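Search this site Search Advanced search Clear

3.2 Collection of demonstrations

Demonstrations were recorded on a bimanual workstation at the Binimcombe laboratory. Two arms are mounted on opposite sides of a pale tabletop and share a workspace near its center. Operators drive the arms through a pair of leader devices with matching joint layouts. Joint positions, gripper opening, and camera streams are written to a common log with a single clock. The logging software, Zosell, was extended for this study so that an operator can discard an episode from a foot switch without releasing either leader device.

Three task families were recorded: cable straightening, cable transfer between grippers, and loop forming. All three require the grippers to work at close range, and in the transfer task they must pass within a few centimeters of each other. Earlier data sets gathered with the Baudry protocol keep the arms in separate halves of the table for most of each episode. Policies trained on that data tended to stop short of the handover region or to enter it with one arm only. We therefore asked operators to begin a fixed share of episodes with the grippers already close together near the middle of the table (Figure 3). The cable was laid to one side in these episodes, and its shape was changed by hand between recordings.
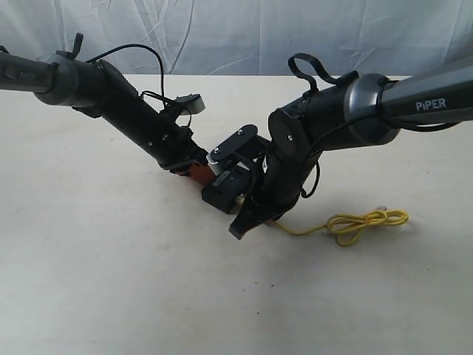
Figure 3. Close-range configuration of the two arms, with the yellow cable coiled loosely to the right of the grippers.

Close-range starts are harder to record than separated starts. The leader devices do not reproduce contact between the follower arms, and the operator must judge clearance by eye. A software limit on the distance between the wrist housings was tested in June and then removed. It prevented light contact, but it also introduced pauses that the policy learned to copy. In the final protocol, the speed of both arms is reduced whenever the estimated distance between the gripper bodies falls below 40 mm. The reduction is applied equally to both arms so that their relative timing is preserved.

Background cloth and table surface were left unchanged within a session. Small marks on the table were not cleaned between episodes. Cable color, cable length, and initial coil shape were varied across sessions according to a list prepared in advance. The operator did not choose the initial shape. A second person placed the cable from a printed card and left the workspace before recording began.

3.3 Filtering and labels

The full set contains 2,855 episodes, of which 710 use close-range starts. Each episode was reviewed once at double speed by a reviewer other than its operator. Reviewers marked the first intentional motion, the first contact with the cable, and the end of the task. Episodes in which the cable left the table were kept if the operator recovered it without outside help. Episodes with dropped video or missing joint readings were removed before review and are not included in the totals above.

Disagreement over the end of the task was common in loop forming, where operators often adjusted the cable after the goal shape had been reached. We trimmed these episodes at the first stable shape that met the criterion in Section 3.1. Later corrections were stored separately and were not used for training. The final labels were frozen on 20 July 2023.

Close-range and separated starts were sampled in equal proportion during training. Without this adjustment, the separated starts dominate each batch and the policy shows the same hesitation near the handover region that we observed with the Baudry data. The effect of the sampling ratio is examined in Section 5.2.

Acknowledgments for this section: Ashton Lockyer built the leader devices, and Hayley Pearce wrote the review interface. Inton supplied the test cables.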